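Reviving old desktops for the library's game night – share your builds!
General Hardware > Old Machines 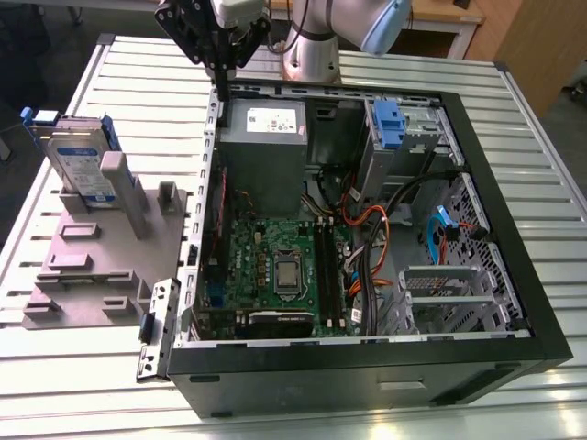 Re: Why I still love old towers
Posted by quintanilla_dan, 20 September 2023

Okay, I have to gush a little. Sellow Library runs a retro game night every September, and this year we're putting 14 old desktops on the tables. Racing games, city builders, that weird submarine thing everyone's uncle owned. I'm so excited! What should I load for kids who have never touched a keyboard game?

noemi_a
Anything split-screen! My two fought over a pinball table for a whole evening and asked for it again at breakfast. Also bring real mouse pads, the tables at Sellow are slick.

hkapoor79
Love this, but skip the city builders. They take an hour to get fun and there's always a line behind you. Short rounds only.

quintanilla_dan
Hmm, I don't agree on that one. Last year the longest line was for the city builder – people stood there giving advice to total strangers. It was great.

hkapoor79
Advice or heckling?

quintanilla_dan
Both :)

amos_h
Type in a high score list on one machine and leave it up all night. My cousin still brags about his 835.

catinca_b
Are you going with the original CRT monitors? Flat panels make the old sprites look so harsh.

noemi_a
Flat panels are fine, Catinca. My back votes for flat panels.

catinca_b
Your back is wrong and I will carry them myself! Dan, I've got two in the garage, yours if you want them.

quintanilla_dan
Yes please!! Doors open at six, come at five if you can and we'll get them set up by the window.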